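Piso com aspecto de mármore: cera "protetora" Kuline vale mesmo a pena?

Categoria: Casa e manutenção
Perguntado em 8 de maio de 2023 por Rowena Belmonte
3 respostas, 102 visualizações

Mudei-me em novembro e o piso tem um desenho marmorizado, cinza-claro com veios puxando para o bege. Não sei se é pedra ou imitação, o antigo dono também não sabia. Fui à loja Mollel comprar um rodo e o vendedor tentou me empurrar a cera Kuline, que segundo ele "sela os poros e dura anos". Custa 300 reais o galão. Perguntei dura quantos anos e ele mudou de assunto.
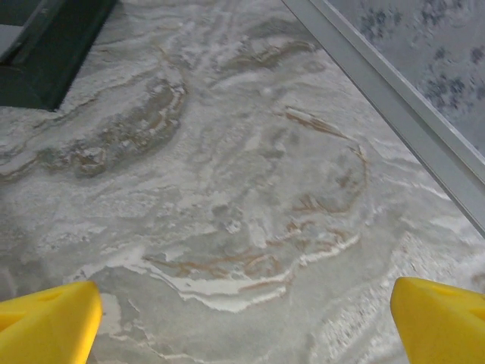
Minha desconfiança é que isso seja só brilho vendido em galão. Já paguei por um "impermeabilizante" no apartamento anterior e a única coisa que ele fez foi grudar poeira. Alguém usou e viu diferença depois de uns meses? E como descubro o que é o material sem chamar ninguém?

Resposta 1 (melhor resposta, 62 votos)
Ebise Abdella

Antes de gastar, descubra o material. Quem vende cera sem perguntar isso está vendendo cera, e pronto. Procure um canto escondido, atrás da geladeira por exemplo, e pingue uma gota de vinagre branco. Se borbulhar ou deixar uma mancha fosca, é provável que seja mármore ou outra pedra calcária. Enxágue logo. Se não acontecer nada, pode ser porcelanato, vinílico ou uma pedra já selada, então o teste sozinho não fecha a questão.

Outra pista é a repetição. Piso estampado costuma ter peças com os mesmos veios, às vezes giradas. Pedra natural não repete.

Porcelanato polido não precisa de cera nenhuma, quase não absorve água. No mármore o que se usa é selador penetrante, e mesmo esse não impede que limão ou vinagre ataquem o polimento. Desconfie de qualquer rótulo que prometa as duas coisas.

Para a limpeza da semana:

1. Varra ou aspire antes, areia risca mais que sapato.

2. Pano úmido com detergente neutro bem diluído. Nada de cloro misturado com outro produto.

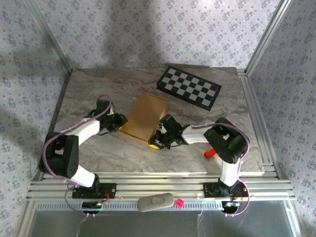 3. Passe um segundo pano só com água e seque. Aquele embaçado que o pessoal atribui à "falta de cera" quase sempre é resto de detergente.

Resposta 2 (4 votos negativos)
morador_wutstead

Usei a da Namico, que deve ser igual. Ficou lindo. Recomendo.

Comentário de Rowena Belmonte: lindo por quanto tempo? E em que piso?

Comentário de morador_wutstead: no da sala. Faz duas semanas.

Resposta 3
Usuário removido

Peça a ficha técnica ao fabricante. Se lá estiver escrito só "para todos os tipos de piso", eu deixaria na prateleira. E se já passaram cera aí antes, tem que tirar com removedor próprio, senão a camada nova fica por cima da sujeira velha e amarela.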